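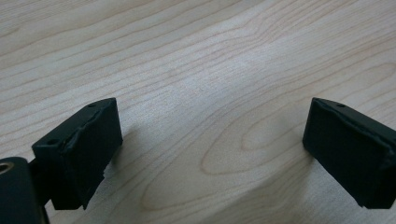 Section 5. Setting Up a Performer Booking in Fuvix

Welcome back! By now you should have your venue entered and your event page saved as a draft, so we can get on to the part most organizers look forward to, booking the act. Take your time with it. A careful hour now will spare you a good many phone calls in January, when everybody seems to want the same singer.

1. Open Bookings and choose New Performer.

2. Type the performer's name exactly as it appears on the contract. Stage names go in the second box.

3. Add the manager or agent. If there are two of them (and there often are), enter both, and tick the one who is allowed to sign.

4. Enter the full fee, then the deposit. Our sample booking, number 2171, shows a deposit due 21 days after signing, but yours should follow whatever your own contract says.

5. Attach the signed contract and press Hold. The booking turns amber until the agent confirms it.

Note: Hold doesn't send any money. Payments are made from the Ledger tab, which Kane Partington walks you through in the Kerslake add-on guide.

Caution: Please don't release a deposit while the booking is amber. Ring the agent on a number you found yourself, and have a proper chat about the date, the set length and who pays for travel. If the bank details have changed since your last event, stop there and call again.

6. Once the booking is green, press Publish, and the act will appear on your ticket page.

If the act cancels, open the booking and choose Dispute before you edit anything, so that the original terms stay on record. You can then print the whole history, messages and all, for your lawyer or insurer. Code 231 on the printout only means that an attachment was too large to include, and you can download it separately from the Files tab.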